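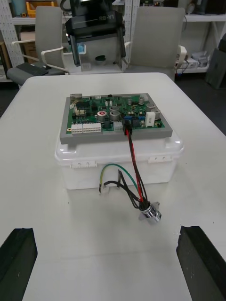 May, almost eleven at night

My mother's recipes are now 180 pages and I still have not reached the letter M. I began typing them in winter, because the notebook is losing its back cover and the ink on the jam pages has turned pale brown. Tonight I worked from nine o'clock with tea and the good lamp. I keep thinking about how to store the notebook itself when I am finished. I would like a clear plastic box with a lid that clips on, the kind with two small white latches at the front, so that I can see the cover without opening it. Kirstin Moffat says that paper should be in cardboard, it needs to breathe. Maybe she is right, she worked many years with old maps. But cardboard does not stop a spilled cup, and I know my kitchen.

The difficult part is not the typing. It is to decide what my mother meant. She writes "flour, what it takes" and "oven as for Mirta's bread." Mirta Urrutia was our neighbor when I was small, and I have no idea how hot her oven was. I wrote to her son-in-law Nahuel Bustos, who has the family papers, and he answered very kindly that the oven was fired with wood and had no numbers on it at all. He remembers only that she put her arm inside and said a short prayer, and when the prayer became uncomfortable, the bread could go in. He does not know which prayer. I have put this in a footnote.

For the quince paste I made three attempts. The first one was soup. The second one I cooked too long, and it came from the pan like the sole of a shoe, dark and shining. The third is in the refrigerator now and I will cut it tomorrow. My mother gives 700 grams of sugar for each kilo of fruit, and I believe this number, it is written two times and underlined. There are no fresh quinces here in May, so I used the ones I froze in the fall. They give more water. I should write this down also in the book, under the recipe, in a different letter so that my nieces will know which words are hers and which are mine.

In the afternoon Shanthi Gazi came with the second part of the translation. She reads the Spanish better than I expected, and she found a mistake I have carried since I was a child. I always thought that the "Toledo cake" was from the city. Shanthi asked me why my mother writes "la Toledo" and not "de Toledo," and then I understood that Toledo was a woman, Señora Toledo, probably the teacher with the blue door. For more than forty years I told people at the table about a city, and I even described the city. Shanthi laughed until she had to take off her glasses. I laughed too, but later, when she had gone home, I felt a little sad that I could not call my mother and ask.

Beverley Ashby telephoned about the printing. The shop can bind thirty copies with a soft cover for 498 dollars, or a smaller number for almost the same money. I said I would think. I am afraid of the moment when it is printed and I find an error in the salt.

Also I must remember:

- ask Nahuel if there is a photograph of the oven
- buy lemons and baking paper
- page 112, the word that looks like "candle" but must be "cinnamon"
- pay the water

It rained after dinner and the street smells of linden, or what I call linden, I have never learned the name of that tree in English. I left the window open a little. Tomorrow I start with the letter L, which is only lentils and one lemon liqueur that my father made, and which I do not think anybody drank twice.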